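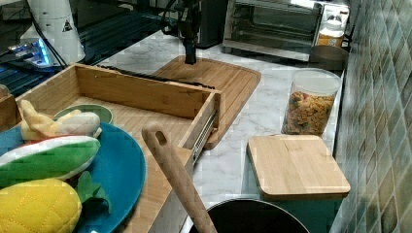
Brandale, November

The Brandale drawer fault was a recurring failure in a robotic manipulation test cell operated by the engineering firm Cutasen. In the fault, an arm working at a kitchen counter continued to apply a sideways load to a drawer after the drawer had reached the end of its travel or had begun to bind on its slide. The fault was traced to a mismatch between the force estimate used by the arm's controller and the actual load at the gripper tip. It is usually cited in connection with contact detection on low-cost arms, and less often in connection with the safe layout of test counters.

We use cookies to keep this site working and to measure visits. Accept all | Manage settings

Background

Cutasen set up the Brandale cell to measure how reliably a single arm could carry out household tasks on a counter shared with ordinary objects. The surface has a white marble pattern with gray veining. Objects used at the cell include an open bamboo drawer with slatted sides and a metal slide rail, a bamboo cutting board with a groove near its edge, storage containers, a black cooking pot and a set of plush toy foods on a teal plate. The arm is black and reaches down over the counter from above, with cables looped at its upper part. A toaster oven with a dark glass door stands toward the back.

The control software, named Clituretti, plans a path to a target, closes the gripper and then follows the path until one of three conditions is met: the target position is reached, a time limit expires, or the estimated contact force passes a set threshold. The force is calculated from motor current. The arm has no force sensor at the wrist.

Description of the fault

During a long series of drawer trials, the arm was commanded to pull the drawer open, release it, and push it closed. In 8 of 363 trials the controller failed to register the end of travel. The motors held their commanded direction until the time limit expired. In the milder cases the drawer body shifted on the counter and came to rest at an angle. In the more serious cases the gripper slipped off the front of the drawer under load and swept across the counter before the arm stopped.

One such sweep struck a storage container and pushed it against the wall tiles. The container was not damaged. A second sweep bent the moving member of the slide rail, which had to be replaced before testing resumed. No injuries were recorded. The cell's operating rules at the time allowed a person to reach onto the counter to reset objects while the motors were powered, and the fault was for this reason classed as a safety matter.

Cause

The review found two contributing causes.

The first was cable drag. The cables looped at the upper part of the arm were stiff enough to load the joints in certain poses. The current-based estimate could not separate this load from contact at the gripper. To prevent false stops, the threshold had been raised during commissioning, and the higher value was kept when the drawer trials began. In poses where the cable load acted in the opposite direction to the contact force, the two partly canceled, and the estimate stayed below the threshold even when the drawer was hard against its stop.

The second was uneven friction in the slide. With a single rail on the outer side, an off-center pull turns the drawer slightly and causes it to bind. Binding raised the load slowly, and the filter applied to the current signal treated the slow rise as drift and removed part of it.

Neither cause produced the fault alone. Bench tests in which the cables were supported separately showed binding but no missed stops. Tests with a freshly adjusted slide showed cable drag but no slipping of the gripper.

Corrective action

Clituretti was changed to compare commanded and measured motion as well as estimated force. If the gripper advances less than 2 mm during a set interval while a pull or push is in progress, the motion is halted and the gripper opens. The threshold was lowered and made dependent on pose, using a table recorded with the arm moving in free space. The filter was replaced with one that resets at the start of each contact phase.

The cables were rerouted to leave more slack at the upper joint. Operating rules were revised so that motor power must be off before any object is moved by hand, including objects at the edges of the counter that the planned path does not approach.

In a follow-up series of 92 trials no missed stops were recorded. The revised controller did produce a small number of early stops, mostly with the drawer partly open, and these were accepted as a cost of the lower threshold.

Related work

A similar failure was reported at the Ağca site, where an arm of the same general type was used to open cabinet doors. The Ağca report attributed its missed stops to worn gearing and did not find a cable effect. The motion comparison used at Brandale was later adopted there with a longer interval, as hinged doors move unevenly near the latch.

Limitations of the review

The review relied on controller logs and did not include an independent measurement of force at the gripper. The loads reached in the two most serious trials are therefore known only as a range. The state of the slide before the first bent rail was not recorded, and wear may have played a larger part than the report states. The cable load table must be recorded again each time the cables are moved or replaced, and the report gives no method for detecting that it has gone out of date.

2 comments | 8 shares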